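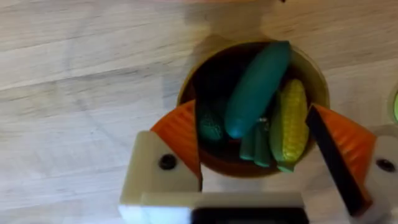
How long do you let sourdough sit before you shape it?
Until it's puffy and domed and jiggles when you shake the tub. In my kitchen in February that took 9 hours. Your clock will be different

ok so people keep asking about the cold weather bread, doing it as a thread. typing fast, dough is on the counter rn

1/ My flat is cold. Like socks and a second sweater cold. Every recipe says "4 to 5 hours at room temp" and I followed that for a whole winter and got bricks. Dense, gummy, big tunnel under the crust. Thought my starter was dead

2/ Starter was fine. Malou Þórarinsdóttir (used to bake at Eyvindsson, now teaches the evening class in Bivmont) poked my dough once and went "this hasn't even started." That was the whole lesson lol

3/ Recipe since you'll ask
450 g bread flour
50 g rye
360 g water, warm like a bath
100 g starter
9 g salt
Mix everything but the salt, wait half an hour, squish the salt in with wet hands

4/ Folds. Four sets, 30 min apart. Grab a side, pull up, fold over, turn the tub. If it tears you're pulling too hard. After that leave it ALONE

5/ Use a straight sided tub and put a rubber band where the dough starts. I never used to bother and was just guessing. A bowl fools you, it gets wider as it goes up so the dough looks lazy when it isnt

6/ Someone asked about the oven light trick. Works, but check it. Mine got way too warm with the door shut and I ended up with soup. Door cracked open with a wooden spoon is what I do now

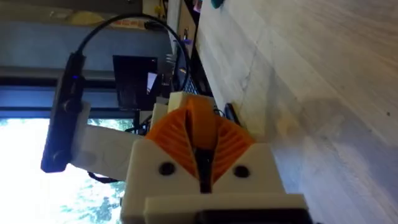
wooden table, bright window

7/ Shaping. Flour the table a little, not the dough. Fold it like a letter, roll it up, drag it toward you so the skin gets tight. If it sticks, bench scraper. Mine's an old Lekex one with a chip out of the corner and I'm not replacing it

8/ Then fridge overnight. I've gone 15 hours with no trouble. Went two full days once, it was sour sour. My sister loved it, I did not

9/ Bake straight from the fridge. Pot preheated at 475, lid on for 25 minutes, lid off for 20 more. Parchment under it or you will be chiseling. (ask me how I know)

10/ Flour: I use the Arska bread flour becuase the corner store has it. Any bread flour is fine. If you switch brands hold back a splash of water the first time, they don't all drink the same

11/ "My bread is still gummy in the middle." Did you cut it hot? You cut it hot. Give it two hours. I know. Toast the slices if it's already done

12/ "Can I use all purpose?" Sure, go down to 330 g water or so. Flatter loaf, nice sandwiches. I did this most of last spring

13/ "Do I have to throw out starter every day?" God no. Mine lives in the fridge, I feed it the night before I bake. It's a spoonful in a jam jar. Leftovers go in pancakes

14/ wow 126 replies on the first one, I can't get to all of these. If yours is about whole wheat I haven't got a good one yet, last two were doorstops. Will post when I do

15/ forgot the scoring!! One cut, off center, blade held low, go quick. The fancy leaf patterns are pretty but do the one cut first

ok timer's going, time for fold three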